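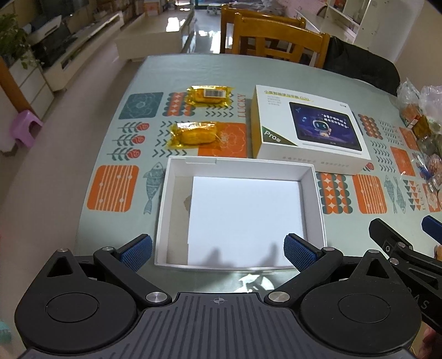 Retail packaging should be kept until the return period of the item has ended. Residents are asked to observe the following points when opening boxed goods at the dining table.

Spread a cloth over the table first, and clear enough space for the box and its lid to lie side by side. Lift out flat sheets and inserts with both hands. Small leaflets are often tucked beneath them — check the floor of the tray before setting it aside.

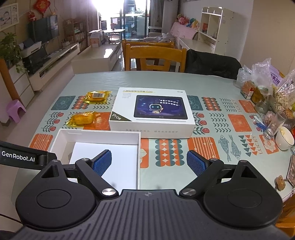 **Boxes, Trays and Wrapped Snacks**

Keep an open tray with the product box it belongs to. A tablet box marked with its model, such as "G20", is easily matched later; a plain white tray is not. Return the insert to the tray before storage.

Snacks in yellow wrappers may remain on the table during unpacking, provided they are sealed. Move them to the pantry afterward. Do not store food inside electronics packaging.

Flattened cartons may be left at the Drukwood collection point. Questions should be addressed to Serena Ferraro, Household Services.

Revised 2019-08-02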